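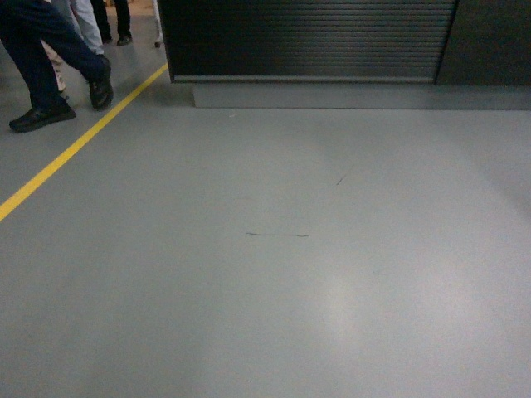

Asuka Kikuchi wrote in response to the July entry that a shop with a painted line on its floor has already told its customers where to wait, and that any further signs are clutter. The remark has been given due consideration. It is accepted with regard to signs and declined with regard to the counter itself, where customers require more guidance than a line can supply.

The present entry concerns the arrangement of a small self-service fruit counter. Readers will recall that the author has for several seasons assisted the Priledgate produce market with its layout, and that the market intends to let customers weigh, label and pay for their own fruit. The first trial day was 27th October. A summary of the earlier planning was given in July and will not be repeated in full.

The principal question was the order of the equipment. A customer arriving with one piece of fruit and a customer arriving with a full basket do not have the same needs, and a counter designed for the second will usually serve the first as well. It was therefore decided that the weighing platform should be within easy reach of the place where the customer stands, with nothing stored on or against it. Leaflets, pens and the small dish of mints favored by the Jalleo stall were moved elsewhere.

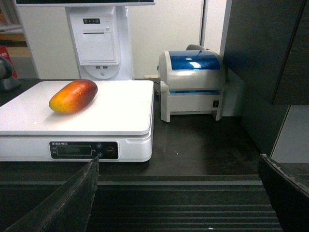
Labels proved to be a more difficult matter. Under the former arrangement an attendant weighed the fruit, wrote the price on a paper bag and sent the customer to the register. Under the new arrangement the customer must select the correct item, wait for the label and attach it. Mangoes are sold by weight at Priledgate and avocados are sold singly, and the market has been asked to state this plainly on the price cards. The proposed wording is "Weigh me" and "Do not weigh me." The author would have preferred something more dignified but was outvoted.

It should also be noted that fruit rolls. A mango placed carelessly will usually settle, whereas a lime or a plum will travel. Stougaard, whose stall has sold stone fruit at the market for 23 years, has long used a folded cloth beside the scale for this purpose, and the author recommends the practice to any household that weighs fruit for preserving. The cloth should be kept off the platform while the weight is being taken. 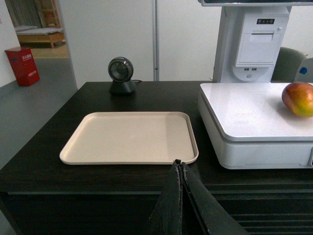

The matter of free space deserves separate treatment. Most counters fail for want of somewhere to put things down, and the plans received from Ekasel in the summer allowed only 17 inches between the scanner and the scale. The author returned them with a request for more. A customer needs one clear spot to set down a purchase while looking for a wallet, and a plain beige tray with rounded corners and a raised rim, standing in front of the scanner, serves that purpose very well. The tray should remain empty between customers. Scanner cables should be led toward the back of the table, where sleeves and bag handles are less likely to catch them.

Trays may be purchased inexpensively from any restaurant supplier. The author paid 29 dollars for a set, including delivery, and has kept two of them at home for sorting mail. They wash easily and may be stacked.

Surfaces and finishes were the last item to be settled. The market had requested something dark throughout, on the grounds that dark finishes conceal scuffs. They do so reliably, but they also show dust and flour, and any grooved finish will collect both.

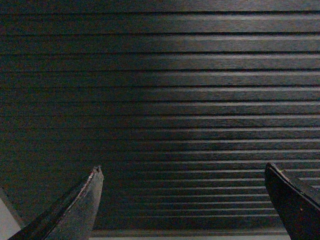
A soft brush drawn along the grooves is preferable to a damp cloth, which tends to push the dirt further in. Brushing should be done before the floor is swept. A smooth tabletop requires only a cloth and warm water, with particular attention to juice from cut fruit, which becomes sticky within the hour and attracts wasps until late in the season.

Some matters remain open. The height of the counter has not been agreed upon, and the bench for waiting customers has yet to be delivered. The market has also asked whether paper bags should hang at the side of the table or lie beneath it. The author favors the side, and would be pleased to hear from readers who have tried either arrangement. Comments on this entry will remain open until the bench arrives.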